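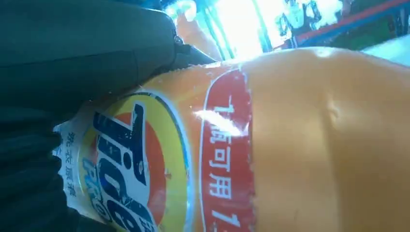

Brernham Residence Services opened its shared laundry program in March with one building and 30 households. The program now serves 480 residents across 4 buildings, and its coordinator, Nokuthula Mkhize, spoke with the newsletter on 18 June 2018 about how the rules were written and what remains unsettled.

Ms. Mkhize came to the position from hospital housekeeping, where schedules are fixed and linen is sorted by ward. Residential laundry, she said, follows a different pattern.

"People wash when they have time, and most of them have time in the same two hours," she said. "We spent the first weeks trying to spread the evening load. A sign-up sheet did more than any notice we posted."

The sheet is divided into half-hour blocks. Residents may reserve two blocks a week and may use any machine that is free. Loads left in a washer for more than twenty minutes may be moved to the folding counter by the next resident, a rule that drew more letters than any other.

"Mr. Hlongwane on the second floor wrote to me twice," Ms. Mkhize said. "He felt that no one should touch another person's clothing. I understand that view. We agreed that residents could leave a telephone number on the lid, and he has accepted it."

Detergent has been a separate matter. Residents supply their own, and the office has asked them to measure each dose.

"Too much soap is the most common fault we see," she said. "The clothes come out stiff, and the person adds more the next time. I tell them to start with half of what they are used to."

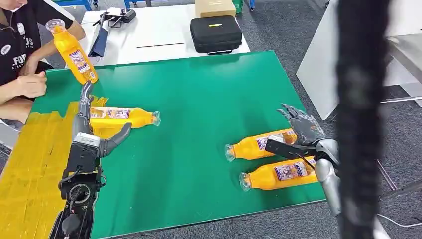 An upright bottle with a white-and-purple label, at the left end of the green table.

Asked about cost, Ms. Mkhize said that the price of a wash will not change this year. The residence has set aside $2000 for repairs, most of it for door seals and drain hoses. Dryer vents are cleaned under a separate contract.

The question of late hours is still open. Lungile Zulu, who represents the night-shift workers, has requested access after midnight. Families living above the laundry room have objected to the noise.

"I have asked both groups to try a later closing time for one month — eleven o'clock, with no dryers started after ten," Ms. Mkhize said. "We will read the comments and decide then."

Comments may be left at the front office during regular hours.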